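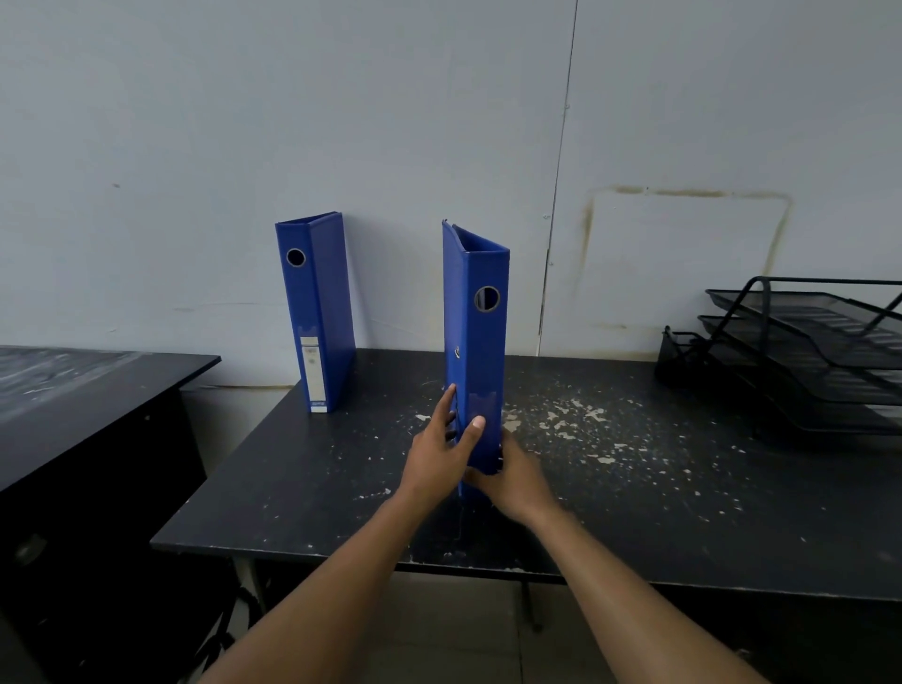
4.2 Retrieval times and the case for paper

Claims that small offices find paper records faster than scanned ones have been repeated so often that few authors bother to cite a source. The most quoted is Begović's survey of the Skorum clinics, which reported that 91 per cent of staff "preferred" paper. Preference is a poor stand-in for speed. The survey did not time anyone, and its questions were handed out by the same managers who had chosen the filing system.

We therefore treat the Drunik trial with more interest, though not much more confidence. Kovačević asked clerks at two sites, Drunik and Tosavo, to find 200 invoices each, half on paper and half in the Lacroix database. Paper came out ahead at Drunik and behind at Tosavo. The author puts the difference down to training. A simpler reading is that the Drunik clerks had labelled their own binders and already knew where most things were, while the Tosavo clerks had inherited theirs.

Figure 3. Blue ring binders with finger holes in the spines. The binder at left has a narrow white label low on the spine.

Spine labelling gets little attention in either study. Kovačević mentions it once, in a footnote, and Begović not at all. Yet a label that can only be read at arm's length forces the clerk to pull the binder and open it, and a system that depends on this will look slow whatever the merits of paper. Neither author recorded label size, wording or position, so the effect cannot be recovered from the published tables.

Nor are we persuaded by the cost figures. Both studies leave out floor space and count the scanning licence in full, even though the licence at Tosavo also covered payroll. Put the floor space back in and the saving claimed for paper shrinks to nearly nothing. It may still be there - we can't rule it out - but it is well inside the spread between clerks at the same site.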